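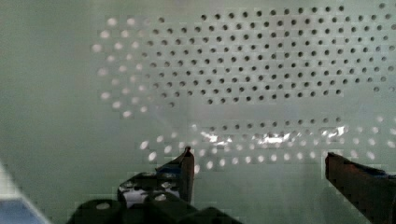 Holes, holes and more holes. I love the way the light ones curl round the dark ones.

So I've been a bit quiet on here, and the reason is the wall at the back of the utility room. Regular readers will know that the utility room is where things go in our house when we can't face deciding about them. There's a bag of bags in there. There's a tin of paint from the last house. There are two broken umbrellas I'm keeping for parts, which my other half says is not a thing people do (it is, I've done it once).

Anyway, what started all this was a Friday afternoon trip to the reclamation yard at Zurelthorpe. I went for a door handle. I always go for a door handle, and I've still not bought one. Right at the back, behind a stack of fire surrounds, there was this pale greeny-grey panel punched full of little round holes, and I fell for it on the spot. Twelve holes would have been plenty to hang my dustpan from and it had a great many more than that. The man wanted £31 for it, I made a face, and we settled on £24 and a hand getting it into the car. I drove back to Litodgate with the passenger seat as far forward as it would go and the corner of the thing resting behind my ear.

My plan was simple enough. Screw it to the wall, buy some hooks, hang up everything that currently lives on the floor. You've all seen those lovely tidy walls with the brushes in size order and one artistic ball of string. I wanted that! I wanted the string!

Well. If you're thinking of doing the same, please go and look at your holes first.

The usual pegboard you get in the shops has its holes in a square grid, so each one sits directly under the one above. Mine are staggered. Every row is shifted along by half a space, so you get a sort of honeycomb going off at a slant in both directions. It's a far prettier pattern, I could look at it all day (and I more or less have done), but a lot of hooks are made with two prongs, one straight above the other, and they're expecting a square grid. I'd ordered a big mixed bag of Simard ones before I'd so much as held one up to the panel. The single-prong ones went in a treat. The double-prong ones, which were of course most of the bag, sat there with one leg in and one leg out like somebody getting into a cold swimming pool.

I did try turning the panel round the other way, in case it helped. It didn't, and I scraped the door frame.

What I've ended up with is a mixture. Single-prong hooks for anything light - the dustpan, the lint roller, the little brush for doing the corners of the windows. For heavier things I've used S-hooks pushed through from the front, and for the ironing board I gave up on the panel altogether and put a proper bracket into the wall next to it. I also found that plain garden wire is wonderful for this. You poke it through one hole, bring it back out of the next one along, twist it behind and you've got a loop exactly where you want it. Do the twisting before the panel goes up, though. I did half of mine afterwards by feel, with my arm down the back up to the elbow and the radio on loud so the neighbours couldn't hear me.

The other thing to think about is the gap behind. A hook needs somewhere to go once it's through, so you can't have the panel flat against the plaster. I used wooden battens, one at each side and one across the middle, painted the same colour as the wall. If your panel has a plain strip with no holes in it, that's a very handy place to hide a batten, and you won't lose anything you could have hung a hook from.

I'd not reckoned on how much I'd like the gap for its own sake. The utility room has one mean little window and it faces the fence, so we tend to have the light on in there even at midday. Now I've tucked a cheap strip light down the back and when it's on, part of the panel lights up in dots and the rest stays dark. I stood there eating toast in front of it the other night. It's the most glamorous the washing machine has ever looked.

Cleaning, since somebody is bound to ask. Yes, fluff gets in the holes. It's a utility room, fluff gets in everything. A damp cloth just pushes it further in, and then you've got a damp bit of fluff. I've had better luck with a dry paintbrush, the sort with soft bristles, followed by the hoover on its lowest setting. Before it went up I washed the whole thing in the bath with washing-up liquid and an old toothbrush, and I'll confess I skipped a few rows towards the end.

Then there's what to put on it, and here I've had to have a word with myself. The first day I hung up everything. Scissors, tape, three rolls of ribbon, the spare keys, a sieve. It looked like a jumble sale and you couldn't see the panel at all, so what was the point of all that heaving about? I took the lot down and put back only what we reach for most weeks. The rest has gone into two lidded tubs with labels from my Emitz label maker, which had been missing for months and was in the bag of bags.

I still haven't found the right string.

Still to do: the bottom batten needs another screw, the strip light needs a switch I can reach without kneeling on the cat's blanket, and there's a patch of bare plaster on the left that I keep hanging a tea towel over. I'm also wondering about a small shelf across the lower part for the pegs. I'd want it on brackets into the wall, as I don't fancy trusting a full peg basket to garden wire.

If anyone knows of decent hooks made for staggered holes, do leave me a comment, as I've got a drawer full of the wrong ones and I'll happily swap. And if you're over Zurelthorpe way, there was a second panel at the yard, a bit smaller, leaning behind the baths. I'm trying very hard not to go back for it. I do need a door handle, mind you.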